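4.2 Why the toy food is never where it belongs

By the time we reached the play kitchens we had already watched children put away blocks, puzzles and dress-up clothes, and we thought we understood tidying. Blocks go in the block bin. Puzzles go back in their boxes, less a piece. Toy food, it soon became clear, obeys other laws. In the two preschools that let us stay through cleanup (called Plimley and Judico here), the toy food took longer to put away than anything else in the room, caused more arguments, and ended up in the widest range of places, including a rain boot.

Our log for the two rooms holds 1326 put-aways, a put-away being any moment when a child lets go of a toy with the stated or evident belief that it is now somebody else's problem. Feven Mersha wrote down the item and where it landed. Olanrewaju Ekwueme wrote down what was said. Dividing the work this way seemed sensible in October and left us with two notebooks that disagree about the order of events on most Wednesdays. Where they could not be reconciled we have followed the item and let the talk float free.

Both rooms began with the same arrangement, a set of 4 bins labeled by the staff: fruit, vegetables, bread and cakes, and "other." The labels were adult labels, and the children treated them with the courtesy one extends to a foreign road sign. They knew the bins meant something. They could tell us, if asked, that carrots are vegetables. Then they put the carrot in with the croissant, and when Mersha asked why, the answer was that the carrot was lunch.

Lunch turned out to be a serious category. So did "soup," "things for the baby," and a class we could only render as "long." The long things (carrot, eggplant, baguette, one leek of uncertain parentage) traveled together in both rooms, though the children in one had never met the children in the other. We had a hypothesis about hand size and another about swords. The swords hypothesis has better support in the notebooks.

Color did some work too, though less than the literature on sorting had led us to hope. Purple was the exception. A child who ignored every other color in the kitchen would cross the room to reunite purple with purple, and grapes, plum and eggplant were regularly found in one heap under the play sink. The teachers had stopped fighting this before we arrived. One of them kept a "purple soup" pot on the stove and simply emptied it at the end of the day.

The eggplant deserves a paragraph, having given us the most trouble. It is big for a toy vegetable, it does not stack, and its green cap gives small fingers something to hold, so it gets carried farther than the fruit. It also sits badly in a full bin. Whatever goes in after it rolls off, and whatever was in before it is pressed down out of sight, where it counts as tidied until someone wants it. Figure 3 shows the eggplant in the company it usually kept: a dark brown, rounded item in front, something else purple tucked behind that, and a bit of orange off to one side. We coded such groupings as "mixed." The children, who had no such word, coded them as finished.

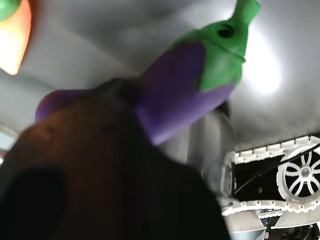

Figure 3. Toy eggplant with neighbors. Coded "mixed."

Rania Majali thinks the word is ours and the problem is ours as well: a child who has just spent an hour making dinner, she wrote in the margin of our first draft, is being asked at cleanup to un-make it, to turn a meal back into produce, and no cook she has ever met would agree to that without a fight. Her own proposal was to drop the 4 bins and give the kitchen one deep one, with a lid, and to call whatever was inside it the pantry.

We have some sympathy with this. A single bin would have ended most of the arguments in Ekwueme's notebook, and it would have saved the staff from sorting everything a second time after pickup, a job they did quickly, silently and with a certain look. It would also have ended our study, and we may not be the best judges. The director at Judico raised a fairer objection. She liked the labels because they gave the children something to argue about, and she had heard more real talk about what a tomato is during cleanup than at any circle time. On tomatoes our data are extensive and will be reported separately.

As a compromise, the Plimley room tried 2 bins for the last stretch of our visits, one for food that was cooked and one for food that was not. The staff expected confusion. Instead the children took to it at once and began checking with one another before letting go of anything. Had the bread been cooked? Was the egg cooked, or only boiled? The arguments grew longer, if anything, but the food did end up in a bin. The rain boot was empty for the rest of our stay, apart from one afternoon when it held a plum, which we were told was resting.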